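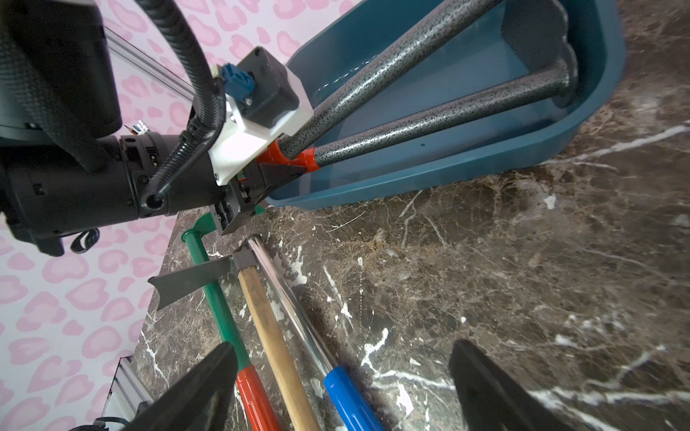
Profilé d'aluminium à rainures et câble annelé noir.

Catégorie : Supports de cours > Matériaux et procédés
Rechercher dans les cours OK

Filage de l'aluminium – notes du chapitre 2
Rédaction : Ludmila Brabec. Relecture : Flurina Auer.

1. Principe

Le filage consiste à pousser une billette chaude à travers une filière dont l'ouverture donne la section du produit. En filage direct, la billette glisse dans le conteneur et le frottement à la paroi s'ajoute à l'effort de déformation. En filage inverse, la filière avance vers la billette, qui reste immobile par rapport au conteneur. L'effort maximal diminue, mais l'outillage creux limite l'encombrement des sections réalisables.

Le rapport de filage R est le quotient de la section du conteneur par la section du profilé. La déformation logarithmique moyenne vaut ln R. Elle ne rend pas compte des cisaillements locaux, importants dès que la section comporte des ailes minces ou des gorges étroites.

2. Filières

Un profilé plein ou ouvert se contente d'une filière plate. Un profilé creux demande une filière à pont : le métal se divide autour des bras, puis se ressoude dans la chambre avant la sortie. Les lignes de soudure longitudinales courent sur toute la barre et doivent être repérées sur le plan lorsque la pièce travaille en pression interne.

La longueur de portée règle la vitesse d'écoulement. On l'allonge au droit des parties épaisses et on la réduit au droit des parties minces, faute de quoi la barre vrille ou ondule en sortie. 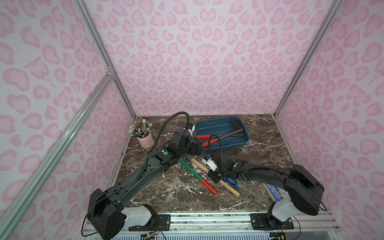

Les gorges posent un problème particulier. La languette d'acier qui les forme est en porte-à-faux et fléchit sous la pression du métal. Pour l'exercice Ernow, on prendra une paroi de 2 mm et une largeur hors tout de 50 mm ; la profondeur de gorge est à déterminer.

3. Conduite thermique

La billette de l'exercice est préchauffée à 380 °C. Une température trop basse augmente l'effort de presse ; une température trop haute provoque des arrachements en surface, voire une fusion locale des phases à bas point de fusion. Le travail de déformation échauffe encore le métal pendant la course, d'où l'intérêt d'un gradient axial dans la billette (voir fiche 1512, bibliothèque Kälin).

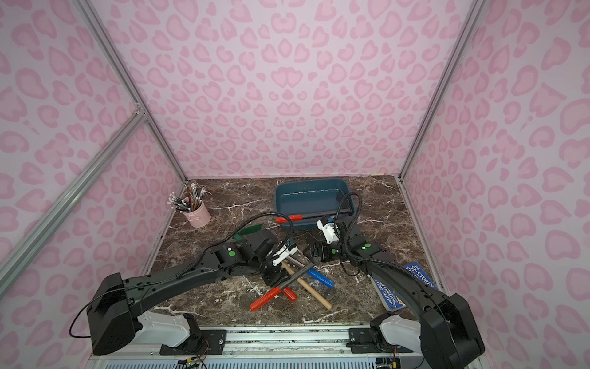

Pour les alliages Al-Mg-Si, la trempe se fait le plus souvent en sortie de presse, à l'air ou à l'eau selon l'épaisseur. La barre est ensuite étirée à froid pour la redresser, puis mise à longueur. Le revenu vient en dernier – il précipite le durcissant et fixe les caractéristiques mécaniques.

4. À rendre

Calculer R et ln R pour la section Ernow. Comparer qualitativement les efforts en filage direct et inverse. Proposer une répartition des portées et la justifier par un croquis coté. Copie à remettre avant la fin août.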